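Grurnar Shelf-Edge Ticket System
by Eltska

8 comments

Grurnar is a ticketing system for independent shops: a set of clear holders, a big stack of blank cards and the layout software to fill them. It's made for the shopkeeper who has a good name over the door and a nice logo on the bags, and then forty different kinds of handwriting along the shelves. We love handwriting! But a shelf ticket is the piece of your brand that customers stand closest to, and they read it at the exact moment they're deciding.

The starter set covers a small shop floor in one go. You get holders in two widths, and both clip onto a standard shelf lip or stand up by themselves with the little foot attached. The foot slides on from the back and locks with a quarter turn, so you can move a ticket from a shelf to a table display without swapping the holder. Cards drop in from the top. If you change prices a lot, leave the cap off and you can do a whole bay in the time it takes the kettle to boil.

The cards are uncoated on one side and satin on the other. Use the satin side in a printer and the uncoated side with a pen (a fiber tip is lovely on it, a ballpoint less so). They come ten to a sheet with a clean micro-perforated edge that doesn't leave fuzz.

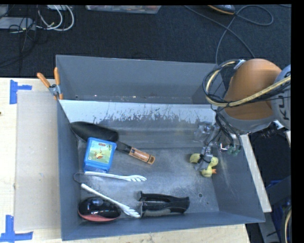

Garden trowel and blue plastic box, gray bin.

Now the software, which is the part we get the most mail about. You set up your shop once: two typefaces, up to four colors, your logo if you want it there. After that, every ticket you make follows those choices. The name goes in one place, the price in another, and there's a line in between for the thing you'd tell a customer if you were standing next to them. Keep that line short. Forty characters is the limit in the small template, and it's a good limit, even if it feels mean for the first week.

There are 20 templates in the box, from a plain price ticket up to a full story card for a maker or a farm. Two of our own favorites are Oláh, a wide layout with a big price on the left and plenty of air, and Flulevport, a tall one that suits bottles and candles and anything else that sits in a narrow spot. You can mix the two in the same bay and they still look like they belong to the same shop, as the baselines match.

Spreadsheets import fine. Save yours as a CSV, match up the columns once and the program remembers them. It will also flag any name that's too long for the template before you print, and you can fix it right there.

What's in the starter set
400 blank cards, white
Holders, narrow and wide, with feet
Sheet feeder guide
Software license for one shop
Printed quick-start booklet

Also available
Refill pack, 600 cards, in white, cream or soft gray
Extra feet
Hanging loops for baskets and rails
Second-shop license

Good to know
The holders are clear and fit shelf lips of the usual depth. Glass shelves need the hanging loops or the feet. Wipe the holders with a damp cloth and skip the window spray, which clouds the plastic after a while. Cards run through most inkjet and laser printers that have a straight rear feed. If yours only has a front tray, print one sheet first and check that the perforations don't catch.

The soft gray refill has been out of stock and is due back in December. White and cream are here now. A chalk-black card is on our bench too, and we're really happy with how it takes a white pencil, though the printing side still needs work.

Updated Thursday, November 30, 2023

Shares 20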